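Dirar Gallery: Plates, Week Two
Posted Wed 17 July
Album: Jurnska workshop / Planning and control

Welcome back to the part of the site where software people try to prove they leave their desks. The June album was mostly screens, and we were told so by several readers in fairly similar terms. The code is still what has been keeping us busy, so the notes have grown longer than the gallery. Skip to the bottom if you came for the robots.

The task is putting plates in a dish rack with two arms. Each arm gets its own motion plan, and a scheduler called Dorkell decides who goes first when both want the same piece of air. In the old version Dorkell was extremely polite. Each arm gave way to the other, the log filled up with courtesies, and the plates stayed on the table until someone pressed stop.

The fix was a tie-breaker. If both arms ask for the middle of the table at once, the left one gets it. We tried something cleverer with costs and priorities for most of June, and it is still in a branch if anyone would like to feel sad.

Perception is handled by Štefanec, which finds each plate and fits a circle to the rim. It does well with a plate lying by itself. Two overlapping plates used to come back as one plate of a shape no pottery has ever attempted, and the grasp planner would cheerfully pick a point on it. Now the rim fitter is allowed to say "I see part of a circle and I'd rather not guess," and the planner has to deal with whatever is on top before asking again. Teaching a program to say that took 343 lines, six of which are a comment apologizing for the others.

Some numbers for those who asked. The planner has 2000 milliseconds to find a path before the arm gives up and holds still. Last week's log shows 66 timeouts. Most of them came from a collision margin around the rack pegs that had been entered in centimeters and read as meters, so as far as the planner knew, the rack was the size of a parking space. We have since added a unit check. It has already rejected two of my own config files.

Still on the list: replanning when a plate shifts in the fingers, a log viewer that opens in under a coffee, and better names for the error states. "Unhappy" and "Unhappy (other)" made sense at the time.

The replay tool has been the nicest surprise. It draws the planned finger paths over the recorded ones, so we can now see the exact moment where the plan and the arm stop agreeing. Before that we argued about it, which was more sociable but slower. Next up is getting it to handle both arms on one timeline without drawing the right arm as the left arm's shadow.

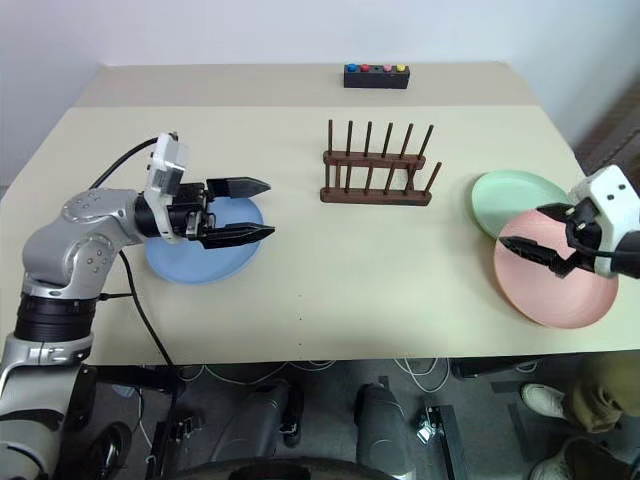
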